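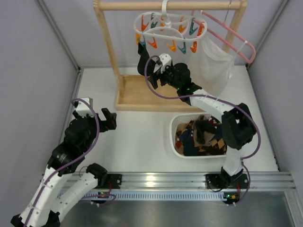
*Sock cell, right arm at the clip hanger, left arm over the clear part of the table.*

15 Nov 2024

Right arm stopped again during hanging. Same message as before, over-torque on the wrist, and Gianni Colombo has again written "cable drag" in the fault log. I don't believe it yet. The purple cable does loop round the gripper and out past the elbow, and I agree it looks like the culprit. Looking like it is all we have so far.

What I did this morning:

- ran the right arm through the hanging path with no sock, 30 times, no stop
- same path, sock already in the gripper, 15 times, two stops
- both stops came on the pull-back after the clip, not on the way in

If the cable were dragging it ought to drag with or without a sock. My guess is that the gripper isn't letting go fully, so the arm pulls against the clip and the hanger swings up to meet it. Gemma Martinelli says the swing is too small to matter. She may be right, but she was judging by eye from the far side of the bench and so was I.

The Alasik update was meant to cure this in April. Their note claims 100 clean cycles. It doesn't say which clips, what sort of sock, or if the hanger was free to swing. I'd like to see the log before anyone quotes that number at me again.

Safety point, separate from the above. After the second stop Ottavio reached in to free the sock while the arm was still powered and holding. No harm done, but the fault stop is not an emergency stop and we've all got lazy about it. Power off both arms first, left one too, even if it is only parked. I've put that in the log under entry 193.

To do:

- log the gripper opening at release (Adelmo, he has the script)
- tie the hanger so it can't swing and repeat the runs with a sock
- leave the cable exactly as it is until both are done. Gianni C. wants to re-route it today - no. If we change two things at once we learn nothing.

Still no idea why the left arm never does it. It has hung far fewer socks, so perhaps it just hasn't had the chance.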